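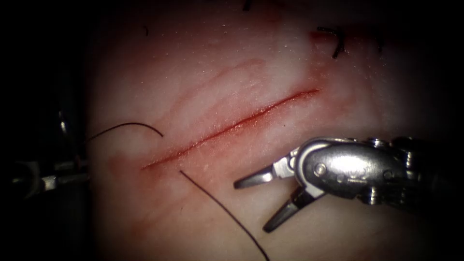 Ticket 126: Work area check passes with thread lying by the cut

Status: Open (closed once, reopened)
Opened by: Rania Ghanem, Bornbridge training lab
Assigned to: Georges Rizk, Rolell support
Product: Masson two-arm stitching controller
Rule affected: Ditatden bench practice, rule 11 (thread control before a new stitch)
Priority: Medium (set by Rolell. I asked for High.)

Opened 05/07/2022, Rania Ghanem

The work area check gives a pass when I don't think it should. The pad has a fresh cut with no stitch across it yet, and black thread on the tissue at the lower left end of it. One length comes in from the left and ends close to the tip of the cut. Another starts just below the cut and runs off towards the bottom of the view, past the open jaws of the right arm. Masson calls this "clear, free tail present" and offers to start the stitch.

Rule 11 says that before a new stitch begins, every length of thread in the work area must be either traced to an end at both sides or treated as attached. I can't trace these. They could be separate pieces. They could just as well be one suture that goes under the tissue near the end of the cut and comes out again. If it's one suture and the right arm catches the lower length, it pulls on the tissue at the very place we're about to stitch.

What I expected: a stop, with a message asking the operator to look.
What I got: a green tick and a score of 94.

I pressed stop by hand. Nothing was damaged. Please don't close this on the grounds that nothing was damaged.

Reply, Georges Rizk

Hi Rania, thanks for the report and the picture. The score of 94 is above the pass mark, so the check did what it's set up to do. The free end of the upper strand is plain to see, and the check takes a visible free end as a cut tail. Could you try the following and let me know:

1. Clean the camera window.
2. Run the camera calibration from the service menu.
3. Restart the controller and repeat the check without moving the pad.

If the score falls after calibration, we'd have our answer.

Rania Ghanem

Done, all of it. The score didn't change. I'm not surprised, as I never said the picture was poor in the middle. The middle is bright and sharp enough to see the shine on the tissue.

I'd also question "the check did what it's set up to do". That tells me the setting is wrong. A pass mark is a number somebody typed in. I would like to know what it's a score of. If it's how sure the software is that it has found a thread end, fine, I believe it, I can see the end too. That says nothing about where the rest of the thread goes.

Georges Rizk

The score is how sure the software is that the work area is ready for a stitch. It's built from several parts: cut found, cut edges close together, jaws empty, jaws clear of the tissue, thread ends found. I agree the last part isn't the same as tracing the thread. The first four were all very high here, which lifts the total.

Can you tell me whether the older stitches at the upper right might be affecting things? They have short tails standing up, and the check may have learned that loose ends near finished stitches are harmless.

Rania Ghanem

So an excellent score on the cut and the jaws can cover for a poor one on the thread. I don't see how anyone can call that a rule 11 check. The rule has no "unless everything else looks nice" in it.

On the older stitches: possible. They're beyond the far end of the cut from the thread I'm worried about, so I'd hope the software can tell one place from the other. Short tails at a finished stitch are what you'd expect to find. A long curve of thread that leaves the view is another matter, and I'd want those treated differently however black and thin they both are.

Tests I ran with the start button locked out:

Test A. Masked the older stitches in the software. Still a pass.
Test B. Masked the upper strand, left the lower one. Still a pass, lower score.
Test C. Masked the upper strand and the older stitches. Stop, with the message "thread source unknown".

Test C is the right answer and the only time I've had it. It looks as though any visible end at all is being used as proof that all the thread is accounted for.

Georges Rizk

That's a useful set of tests, thank you. I've repeated B and C here on your saved view and get the same. I've passed it to the people who look after the check.

As a stopgap, I suggest raising the pass mark so that a view like yours no longer gets through. I can send the setting. Closing the ticket for now with that as the fix.

Rania Ghanem – ticket reopened

No. Raising the number means this one view fails and the next one might not. It will also stop us on perfectly good pads, and then people here will get into the habit of pressing override, and I've seen where that goes. In May we had a stop message so touchy that half the room could clear it without reading it. We took it out in the end and were probably safer.

I tried your setting anyway. My original view now stops, with the message "readiness low". It doesn't mention thread. An operator who gets that will check the jaws and the lamp and then press go.

There's something else I want on this ticket. The light falls away badly towards the sides. The left arm is nearly all in the dark, and so is the back part of the right one. The upper strand comes in close to the left arm, right where it's hardest to see what's going on. Ditatden says the check must cover "the whole of the work area". Does Masson mark the dark parts as unseen, or does it just find nothing there and call that good?

Georges Rizk

Fair points. I asked. Dark areas aren't marked as unseen in your version. Anything not found is taken as not there. Version 2 of the check will have an "unseen" label, though I don't have a date I'd want to give you.

I'd still say the risk is modest. The jaws were open and above the surface, with no needle or thread in them, and the operator has the final say before the arm moves.

Rania Ghanem

The operator having the final say is only worth something if the screen doesn't tell them it's clear first. A green tick is an opinion and people tend to go along with it, me included on a long afternoon.

I'll accept Medium if the following goes in the release notes in words a trainee can follow. I've already put it on the wall here, so we're working to it whatever Rolell decides.

Bornbridge working practice until this ticket is closed

- Don't rely on the Masson work area check for rule 11. Use it for the jaws and the cut only.
- Before each new stitch, the operator follows every length of thread with their own eyes from end to end. Short cut tails at a finished stitch may be left.
- If a length goes into shadow, out of view or might pass under the tissue, treat it as attached. Don't start.
- Move the lamp or the pad before deciding. Turning up the brightness on screen doesn't count.
- Don't lift a doubtful thread with the arm to find out where it goes. Stop both arms and use hand forceps.
- Write the override in the log with a name beside it. "Checked OK" on its own will be sent back.

Georges Rizk

I can get most of that into the notes. The line about not relying on the check may be softened by others before it goes out. I'll also log two changes against the product: thread to be scored on its own with its own stop, and dark areas to be reported as unseen. Would you be willing to run your tests A to C again on the trial build?

Rania Ghanem

Yes, and I'd want a fourth one added, with the lower strand masked and the upper left in. I should have done that first time round. If it passes I'd like to know why, and if it stops I'd like to see the message word for word.

If the line is softened, please send me the softened version before it's printed. "Operators may wish to confirm" won't do.

Current state: waiting on Rolell for trial build. Pass mark at Bornbridge put back to the original setting, rule 11 checked by eye.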